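Holloway food shelf moves Sunday packing to the parish kitchen

HOLLOWAY - The Holloway food shelf will pack its weekend bags in the kitchen of the Olten Street parish hall through the end of November while the floor is replaced at its usual storefront on Pretus Avenue.

Packing starts at 2 p.m. each Sunday. Bags can be picked up from the side door of the hall once packing is finished, and the Monday morning pickup stays at the storefront, where the front room remains open during the work.

The weekend bags go to households with school-age children and are meant to cover snacks and light meals when school cafeterias are closed. The food shelf filled 96 of them last week. Organizers expect to need 100 a week by the time the holidays arrive and have asked for more single-serving items, especially fruit cups, crackers and small packets of nuts or raisins.

Loose and repackaged goods are also changing this fall. Candy, dried fruit and other small items that come in bulk will be divided into clear plastic bags, with the neck of each bag twisted shut before it goes into the larger sack. The food shelf had been using paper envelopes, but families said the envelopes tore and that it was hard to tell what was in them without opening every one.

A label with the contents and any common allergens will go on the outside of each bag. Items containing peanuts will be packed last, at a separate counter, and will go only to households that have said they can take them.

The Mestari bakery on Olten Street is giving day-old rolls for the bags again this year. Rolls are delivered to the hall an hour before packing starts and should not be placed under canned goods.
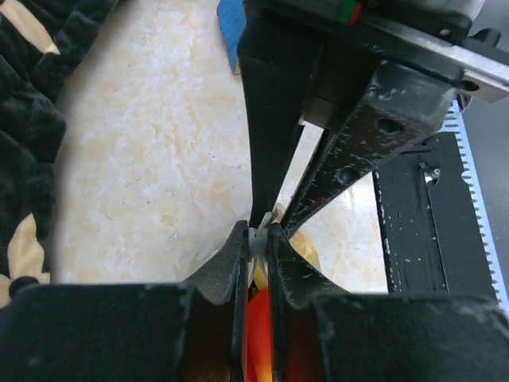 Anyone handling open food is asked to wash up at the hall sink first and wear gloves, which are provided. The small bags should be filled no more than halfway so there is enough plastic left at the top to gather and twist. Overfilled bags came open in several sacks last month, and raisins had to be thrown out.

Thirteen households on the east side of town get their bags by car. Those deliveries will leave from the hall parking lot at 4 p.m. and drivers should use the rear entrance, as the front steps are closed in the evening.

Donations of unopened food may be left in the bin inside the main door of the hall whenever the building is open. The food shelf cannot take home-canned goods, anything past its date or packages that have already been opened. Clean paper sacks with handles are welcome.

Packing returns to Pretus Avenue in December if the floor is finished on schedule. A notice will be posted on the storefront door.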